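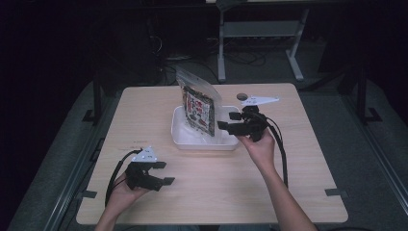
明るい色の木のテーブルの上。印刷されたカードか台紙の入った透明なチャック付き袋が、白い浅いトレーに立っています。

シェア 18　コメント 0

報道関係の皆様

Csonka、説明カードシリーズ「Gulia」の包装を紙箱から透明なチャック付き袋に変更
10月の出荷分より、全18種類が対象

手作り用品の企画と販売を行うCsonka(チョンカ)は、家庭向けの説明カードシリーズ「Gulia」の包装を、10月の出荷分から、透明なチャック付き袋に切り替えることをお知らせいたします。対象はシリーズの全18種類です。最初の出荷数は1,552袋で、当社の作業所Stallerで一袋ずつ詰めて、お取り扱い店にお届けします。

変更の背景

「Gulia」は、ボタン付け、ほつれの直し、紐の結び方など、家の中の小さな手仕事を図と短い文章で説明するカードです。これまでは、ふたの付いた紙箱に入れて販売していました。箱は丈夫で、贈り物としては喜ばれましたが、お店の方からは、開けないと中の絵が見えないというご意見を多くいただきました。お客様が棚の前で箱を開けるため、ふたの角がつぶれて、売り物にならなくなることもありました。

また、ご購入後のお客様からは、カードを一度出すと箱に戻すのが面倒である、引き出しの中で箱が場所を取る、というお手紙も届いています。裁縫箱に入れたいのに箱の高さが合わない、と寸法を書いた図を同封してくださった方もいらっしゃいました。

このようなご意見を受けて、当社では春から新しい包装を検討してきました。紙の封筒、帯、薄い紙のケースも試作しましたが、表の絵が見えること、何度も開け閉めできることの両方を満たしたのは、チャック付きの袋でした。

新しい包装の特徴

袋は透明ですので、入れたままの状態でカードの表を見ることができます。開け口はチャック式で、はさみを使わずに開けられ、使った後はまた閉じることができます。袋の中に余裕を持たせましたので、カードと一緒に、予備のボタンや短い糸を入れておくことも可能です。

袋の外側にはラベルを貼りません。商品名、内容、お問い合わせ先は、すべて中のカードに印刷します。ラベルをはがした跡が残らないため、袋は別の用途にもお使いいただけます。

Stallerでの袋詰めについて

袋詰めは、作業所Stallerの机の上で行います。手順は次のとおりです。

1. カードの表と裏を見て、汚れや折れがないことを確認する。
2. 袋の口を広く開き、カードを下の辺からまっすぐに入れる。
3. カードの表が袋の正面に来るように向きをそろえる。
4. 空気を軽く押し出し、チャックを端から端まで閉じる。
5. 浅いトレーに立てて並べ、まとめて検品に回す。

試作の段階では、袋を机に平らに重ねていましたが、滑って順番が変わりやすいという問題がありました。浅いトレーに立てる方法に変えてから、種類の違うカードが混ざることが少なくなりました。完成した袋は、100袋ごとに出荷用の箱に入れます。種類ごとの端数は別の箱にまとめ、箱の外に種類の名前と数を書きます。

担当者のコメント

商品企画担当　ベンツェ・エルデーシュ(Bence Erdős)
「私は箱が好きでしたので、最初は袋にすることに賛成ではありませんでした。しかし、試作品を自宅の台所で使ってみますと、手がぬれている時でもカードを袋に入れたまま読むことができ、考えが変わりました。袋は地味な部品ですが、開ける時の手の感じについては、社内で長い時間をかけて話し合いました。チャックが固すぎるもの、反対に柔らかすぎて自然に開いてしまうものもあり、今の袋に決まるまでに何度も見本を取り寄せました。お客様にも、ぜひ一度開け閉めしていただきたいと思います。」

紙箱入りの商品について

お店に残っている紙箱入りの商品は、そのまま販売を続けます。カードの内容は新しい包装のものと同じです。返品や交換の必要はございません。

すでに紙箱入りの商品をお持ちのお客様で、袋だけをご希望の方には、直営店Catineの店頭にて、空の袋をお一人様一枚、無料でお渡しします。用意する数は200枚で、なくなり次第終了いたします。カードをお持ちいただく必要はありませんので、レジの係にお声をかけてください。郵送での対応は、申し訳ございませんが行っておりません。

商品の概要

商品名:Gulia(グリア)
種類:全18種類
包装:透明チャック付き袋(再び閉じることができます)
初回出荷数:1,552袋
出荷開始:10月
販売場所:直営店Catine、およびお取り扱い店
価格:紙箱入りの商品から変更はありません

お取り扱い店の皆様へ

袋入りの商品は、かごや浅い箱に立てて並べていただくことをお勧めします。吊り下げ用の穴はありません。直射日光が長く当たる場所では印刷の色が変わることがありますので、窓のそばでの陳列はお避けください。見本用の袋が必要な場合は、ご注文の時に備考欄へ「見本希望」とご記入ください。

本件に関するお問い合わせ
Csonka　商品企画　ベンツェ・エルデーシュ
お電話の受付は午前10時から午後4時までです。取材および商品見本の貸し出しのご希望も、同じ窓口で承ります。

いいね! 100　シェア 18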